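## 4. Preparar y pintar un panel con el esmalte Reltik

Esta sección cubre el esmalte al agua Reltik de dos capas sobre tablero de fibras o sobre madera ya pintada. Para metal, véase la sección 6. El folleto que viene dentro de la caja promete «acabado de fábrica en una tarde». Con dos capas y el secado que piden, las cuentas no salen; reserve un fin de semana.

### 4.1 Antes de abrir el bote

1. Compruebe que la tapa lleva el mismo número de lote en todos los botes. En los rojos y granates la diferencia entre lotes se nota, diga lo que diga la carta de colores.
2. Lave el panel con agua y jabón neutro. El limpiador Hidwood que se vende junto al esmalte hace lo mismo y cuesta bastante más.
3. Deje secar el panel toda la noche.
4. Lije con grano 160, sin apretar. En los cantos, dos pasadas.
5. Retire el polvo con un paño apenas húmedo.

> **Nota:** el envase dice «no requiere lijado». Sobre madera desnuda puede pasar. Sobre barniz viejo, no se fíe: haga una prueba en la cara trasera y ráyela con la uña a los dos días.

### 4.2 Imprimación

1. Remueva la imprimación durante un par de minutos con una paleta plana. No agite el bote.
2. Aplique una mano fina con rodillo de espuma.
3. Espere siete horas. El fabricante indica cuatro, una cifra que suponemos obtenida en un local caldeado y muy seco.
4. Repase con grano fino las fibras que se hayan levantado.

> **Precaución:** no use la imprimación Reltik blanca bajo colores oscuros. Pida la gris. La blanca asoma en las aristas al primer roce y obliga a una tercera capa que nadie incluye en el presupuesto.

### 4.3 Trazar una forma en reserva

Si el diseño lleva una figura de otro color, pinte primero el color claro, deje secar y enmascare encima. Hacerlo al revés es posible, pero gasta más pintura y cubre peor.

1. Pinte de gris toda la zona central, sobrepasando con holgura el contorno previsto.
2. Deje secar hasta el día siguiente.
3. Dibuje la figura en papel, recórtela y preséntela sobre el panel. Mírela desde lejos antes de decidir.
4. Pegue cinta flexible siguiendo el trazo. Para las curvas, use la estrecha; la ancha hace arrugas por mucho que el rollo diga «curvas perfectas».
5. Apriete el borde con una espátula de plástico.
6. Cubra el interior de la figura con papel y cinta corriente.

> **Nota:** las plantillas adhesivas Ross, modelo 117, ahorran el recorte, pero se despegan mal de la imprimación fresca. No hemos visto que la versión «profesional» se comporte de otra manera.

### 4.4 Color de fondo

1. Extienda la primera capa con rodillo, siempre en el mismo sentido.
2. Sin recargar el rodillo, dé una pasada ligera de arriba abajo.
3. Aplique la segunda capa al día siguiente.
4. Retire la cinta a los 30 minutos de terminar, tirando despacio y hacia atrás. Si espera a que endurezca, el borde saldrá en dientes.

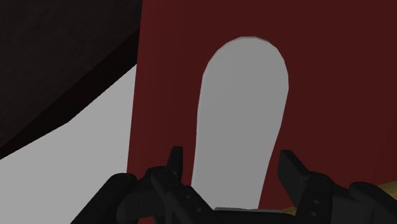
*Figura 4-1. Fondo granate liso con forma gris clara de extremo redondeado.*

5. Revise el contorno con luz rasante. Los fallos pequeños se corrigen con pincel fino; los grandes, lijando y volviendo al paso 1.

### 4.5 Curado y uso

- El panel se puede tocar a las pocas horas, pero no apoye nada encima hasta pasada una semana.
- No lo limpie con productos abrasivos ni con alcohol.
- El rendimiento anunciado es de «hasta 30 metros» por bote. Tómelo como un máximo de catálogo y compre un bote de más; la tienda de Jeruvville admite devoluciones si el precinto está entero.

**Si aparecen burbujas:** deje secar del todo, lije solo la zona y repita la capa. Añadir agua al esmalte, remedio muy recomendado en los foros, resta cubrición y no siempre las quita.

**Si el color queda a manchas:** suele faltar una capa. Antes de reclamar, anote el lote y guarde el resto del bote, porque es lo primero que van a pedirle.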